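7/16/24

OK, gray thread. I've been mixing grays since June and I have become a person with opinions, so come along if you like paint (or walls, or clouds, or old sweaters).

---

Background: Kirsty McKinnon runs the evening painting class at Mondine, the little studio over the bike shop. First night she took the black tube out of everyone's box and put it in a drawer. I was so annoyed! I had just bought that tube.

---

Her homework was a chart. 60 squares of gray, all mixed from colors, no black at all. Ultramarine and burnt sienna, then a green and a red, then whatever you had lying around.

I finished 58. The last two are coffee. I'm keeping it.

---

What got me hooked was the ultramarine and burnt sienna row. Push it one way and you get a rainy parking lot. Push it the other way and you get a mouse. Same two tubes!! I did that row over again just for fun.

---

The green and red row was harder. My red is bossy and it kept winning. Ezzat, who sits next to me, told me to start with the green and sneak the red in with the corner of the brush - a crumb at a time. Much better, and a lot less paint scraped off onto newspaper.

---

Then there's value, meaning how light or dark a gray is before you even think about what color it leans. Kirsty had us squint at things for a whole class. Mugs, shoes, the radiator. A light gray can look nearly white as soon as it has something really dark next to it, and then you put it on white paper and it looks like dishwater.

---

I squint at everything now. Bus seats, cereal boxes, computer renders, my neighbor's garage door. Flat matte surfaces are the best for it, all those big plain shapes with hardly any shading to sort out.
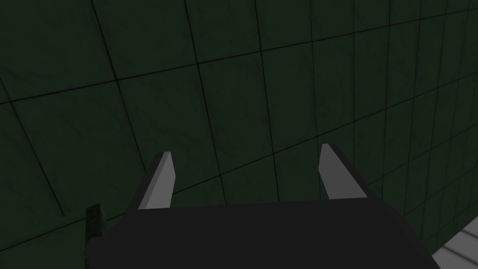 *Light gray fingers, dark charcoal body. Squint!*

---

If you want to try it, the cheapest version is pencil. Draw 5 boxes in a row, leave the first one as bare paper, make the last one as dark as your pencil will go, then fill in the middle ones so the steps look even.

Mine jumped from "pale" to "thundercloud" with nothing in between. It took me 3 rows to get one I liked.

---

For paint, I'm using the Skutora student tubes because they were on the shelf at eye level. They're fine! The white is a bit chalky. I've been told the fancy one is creamier, and I'm trying very hard not to find out before I finish what I have.

---

Small things I wish I'd done from the first night:

- write down what went into each square, right next to it
- mix more than you think you need, matching a gray later is misery
- let it dry before you judge it (my acrylics dry darker, every time)
- change the rinse water way sooner

---

Somebody asked about greens and purples in shadows. Yes! Go look at the shady side of a white house late in the day. I stood across the street from one for so long that the owner came out. Her name is Erno, she's lovely, she thinks the shadow is blue and I think it's violet. We did not settle it.

---

My actual paintings are still pretty wobbly, by the way. Last week's pear looks like a light bulb. But the shadow under the pear is a warm brownish gray that I mixed myself and I keep walking past it to have another look.

---

Next up is a whole still life using only mixed grays plus one color. I'm leaning toward yellow ochre, but I could be talked into something louder. If you've done one of these, show me yours, I want to see all of them. And tell me what you used for the darkest dark, because I'm still not getting the black tube back.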